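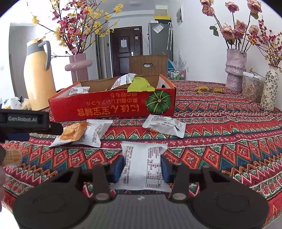 Hand-held gripper (home building)

Search this wiki Go Advanced search

A hand-held gripper is a robot gripper carried and worked by a person's hand. In home and shared-workshop building the term usually covers a two-finger tool with a grip or trigger at the back, a linkage or slide in the middle, and replaceable pads at the front. Many builders add a camera that looks down the fingers, so that a grasp made by hand can be studied later or repeated by an arm.

The tool is also called a hand gripper, a demonstration gripper or, among some builders, a "puppet." It differs from a reacher or litter picker mainly in its fingers, which are meant to match those of a gripper mounted on a robot arm.

Construction

Fingers and linkage

Most home-built versions use one of two layouts. In the first, both fingers ride on a straight rail and are drawn together by a rack and pinion. In the second, each finger hangs from a four-bar linkage, which keeps the pad faces parallel as they close. The linkage type is the more common one in shared workshops. It has no rail to keep clean, and its arms can be printed flat on a small machine.

Both fingers have to move by the same amount. This is normally done with a pair of meshed gear segments at the base of the inner arms. If the teeth are loose, one finger reaches the object first and pushes it sideways. Builders take up the slack with a light torsion spring or by reprinting one segment slightly oversize.

Pivots are usually shoulder screws running in brass or nylon bushings. Plain machine screws through printed holes work for a while but wear the holes into ovals.

Pads

Pads are cast in silicone or printed in a flexible filament. A plain flat pad is enough for boxes and bottles. For thin, slippery packaging a softer pad with shallow ribs holds better. Da-eun Byun, who kept the test notes for the Idlow build described below, recorded that ribs running across the finger let a sealed snack bag slide out less often than ribs running along it.

Pads are held on with two screws from the back or with a dovetail. Glue is not recommended for the first few sets, which tend to be changed often.

Trigger and return

The fingers are closed by a trigger, a squeeze lever or a push rod. A return spring opens them. Spring choice is a common source of complaint, as a spring strong enough to open a stiff linkage quickly tires the hand during long sessions. Elastic cord has been used as a substitute and is easy to retension, though it loses its stretch over time.

Camera and width sensing

Where a camera is used, it sits behind the fingers with a wide-angle lens, so that both pads and a good part of the table stay in view. The mount has to be stiff. A camera that shifts between sessions makes the recordings hard to compare.

Opening width can be read from a potentiometer or magnetic encoder on a pivot, or from printed markers on the fingers that the camera can see. The marker method needs no wiring but fails when the object hides a marker.

The Idlow build

Idlow is a linkage gripper drawn up at the Hisholm shared workshop by Mi-kyung Son and Dong-hyun Hwang. Work began in March, after an earlier rail design named Cheon was dropped. Cheon had closed smoothly on the bench, but its rail picked up filament dust and began to stick when the tool was tilted.

The finished Idlow weighs 296 grams without a camera. Its pads open to 140 millimeters at the widest, a figure chosen so that the gripper could take a food storage jar from above. The linkage arms and gear segments are printed; the pivots, springs and trigger pin are bought parts. Drawings and a parts list were posted to the workshop's shared folder on 27th July.

Gifty Essien rebuilt the trigger for left-handed use. Her version moves the pivot to the center line and uses the same lever on either side, and it later replaced the original in the drawings.

Testing

The builders tested Idlow on ordinary goods at a kitchen table. The objects were grouped by how they behaved when squeezed: rigid (mugs, jars), springy (sponges, bread rolls) and limp (bags, sachets, folded cloth). A total of 800 grasps was logged by hand on paper sheets and later typed up.

Limp objects gave the most trouble. A sealed packet bulges where its contents have settled, so the pads may close on a pillow of air at one point and on doubled film at another. Standing a packet on its bottom seal is harder again, as the seal bends under the weight. The notes suggest gripping a packet by its side edges, with the pads set low, and lowering it until the seal just touches the table before opening the fingers.

Putting packets back into a shallow box was treated as a separate task. The box wall limits how low the fingers can go, and packets already in the box get in the way. The builders found it useful to tip the gripper a little toward the open side and to release early.

Patterned tablecloths were tried as well as a bare table. They make no difference to the hand, but software that looks for the edges of an object can confuse them with the lines of a woven or printed design. Hwang's notes advise recording on both kinds of surface.

Use with a robot arm

Idlow fingers can be bolted to a small arm by way of the Skiruvix plate, an adapter cut from flat aluminum stock at the same workshop. The trigger is removed and a hobby servo drives the inner arm in its place. The camera mount is left where it was, so that the arm sees the pads from the same angle as the person did.

A servo does not feel resistance as a hand does. Without a current limit it will crush soft goods or strip the printed gears. Ottilie Gasser, who fitted the first plate, set the limit by closing the fingers on a raw egg and raising the current in small steps until the egg could be lifted.

Safety

Linkage arms have pinch points between the inner and outer bars. These are minor on a hand-worked tool and more serious once a servo is fitted. Power should be disconnected before pads are changed. Fingers used on food packaging should be wiped down between sessions, and printed parts should not touch unwrapped food.

Common faults

Fingers close off-center: gear segments are one tooth out, or a bushing has worn.

Pads meet at the tips first: the outer arms are shorter than the inner arms. Check the print scale before bending anything.

Trigger returns slowly: pivot screws are too tight, or the spring has slipped off its post.

Recorded width drifts: the sensor shaft is turning in its hole. Flat-sided shafts are better than round ones here.

See also

Four-bar linkage
Parallel gripper
Casting silicone pads
Shared workshops

Reader comments

torsten_b: The egg method works but put a bowl under it. I went through three before I worked out that my servo had no current limit at all, only a speed limit.

printbed_annie: Is there a version of the arms for a smaller bed? Mine can't fit the outer bars even diagonally.

Gifty Essien: @printbed_annie Split them at the wide part and overlap the halves with two screws. It adds a bit of weight. I'll put the drawing in the folder next to the trigger one.

printbed_annie: Got it, thank you!

mug_shelf: The section on pads should say what hardness of silicone was used. I tried a very soft one and it tore at the screw holes within a day.

Da-eun Byun: We didn't write down the hardness for the first set, sorry. The tearing stopped when we cast a strip of mesh into the back of the pad.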